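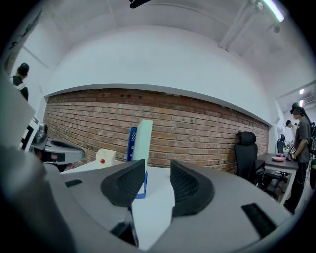 A shared workroom is a room in which several people carry on separate tasks at their own desks or tables, with the walls, the lighting and very often the chairs held in common. The type is an old one, and in Canadian towns it has turned up in all sorts of buildings: mills, schoolhouses, the upper floors of shops, and the warehouses that line so many rail yards. Brick is a familiar backdrop in such rooms, and it is common to find it left bare for part of its height with white plaster carried above it to the ceiling, as it is behind the long dark desk and the black office chairs here. The plaster brightens the upper part of the room, while the brick puts up quite cheerfully with the knocks of chair backs.

Furniture

Most workrooms make do with two kinds of surface. The long desk, set near a wall, is meant for sitting at, and is usually dark so that it hides scuffs and ink. The work table is paler, often white, and is kept for laying things out, whether sheets of paper, boxes or half-finished jobs, and people tend to stand at it as much as sit. Chairs with mesh backs became popular because they stay cool in August, and a tall headrest is a kindness to anyone who reads for long stretches.

Lighting

Fluorescent fixtures fixed along the ceiling beams remain usual in older rooms. They give an even light over a wide table, though many people like to add a small lamp of their own for close work in the late afternoon.

The Kovalchuk building

A well-loved local case is the Kovalchuk building in Comine, a former seed store with a floor area of 1270 square feet on its upper level. Tamara Zhuravel, who wrote a fond little history of the place, records that it opened with seven desks and one very large table, and that the table had to be brought in through a window. A similar room at Bollia followed, with a lower ceiling and a rather better kettle.

See also: Drafting table; Office chair; Reading room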